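Simulators Are Worth Paying For, Up to a Point

Small shops keep asking me whether they should pay for a simulator before they buy an arm. I think most of them should. I have used the Drallilico package from Fundham since March, and it costs $120 a month.

The best part is the wrist view. You see the fingers and the work together, so a bad approach angle shows up before any metal gets bent.
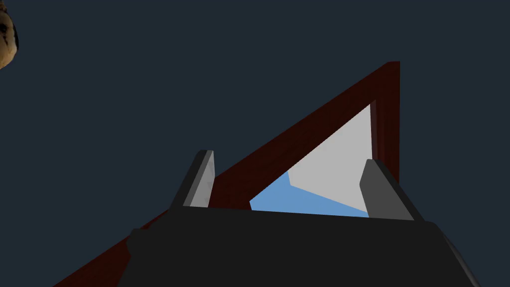 The price covers 2,000 runs a month, and I have never used them all. One person can set up a task in a morning. The manual is 104 pages long and could be half that.

Hooks are a fair test of any package. A hook in a slot has to be approached from the right side, with the fingers open.

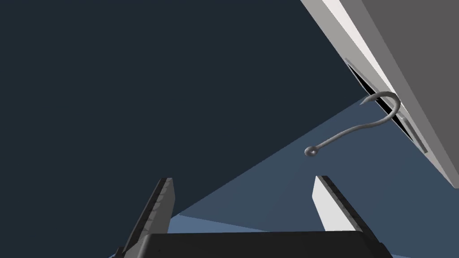 My complaint is with friction. The default settings are too generous, and a buyer who trusts them will be let down on the shop floor. Fundham should ship stricter ones and let people loosen them.
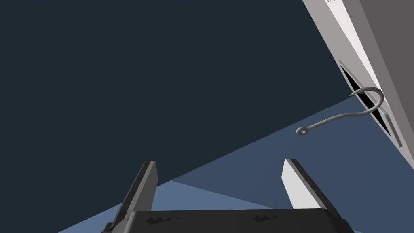 Can a simulator replace testing on a real arm?

It cuts the number of real tests, but you still need some before a job goes live. I would budget a week for them.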